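Demo submissions and reviews: frequently asked questions

Last updated 2023-10-02

What kind of music do you review?
Mostly rock, pop, punk, folk and whatever falls between them. We also run a fair amount of instrumental and electronic music. We don't cover classical recordings or DJ mixes.

Do you review every record you get?
No. We receive over 200 releases a month and run 38 reviews in a typical issue. If you haven't seen yours after two issues, it probably didn't make it.

How should I send my music?
A download link is fine, and so is a CD or LP. Please include track titles in order, the names of the players and the town you're from. Cassettes are welcome, but they go to Narayanan Shenoy, who has the only working deck, so allow extra time.

Can I send an unfinished album?
We'd prefer that you wait. The Brurkano review had to be rewritten when the band dropped two songs and changed the running order a week before release.

Do you take payment for reviews?
No. Labels can buy ads, and those are marked as ads. Killevach Records advertised with us all last year and got two bad reviews in that time.

Will you let me read the review before it runs?
No, but we do fix mistakes. Write to us if we got a name, a label or a credit wrong. We won't change an opinion.

Can I quote your review?
Yes, as long as you name the site and don't cut a sentence so that it says something else. Tzanetos did this properly on their last sleeve if you want a model.

Do you cover very small pressings?
Yes. Most of what we review was made in runs of 1,000 or fewer. The Hotitham single was a home-burned CD-R with a photocopied cover.

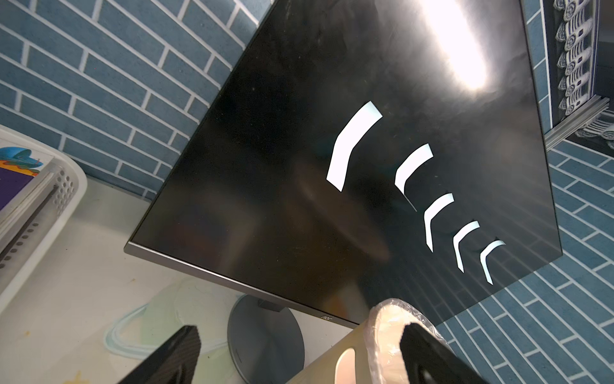 Can I write for you?
Possibly. Send two sample reviews of records you didn't play on, each under a page. We'll be adding writers again in November.

Do you return CDs and records?
No. Anything we don't keep goes to the college radio station.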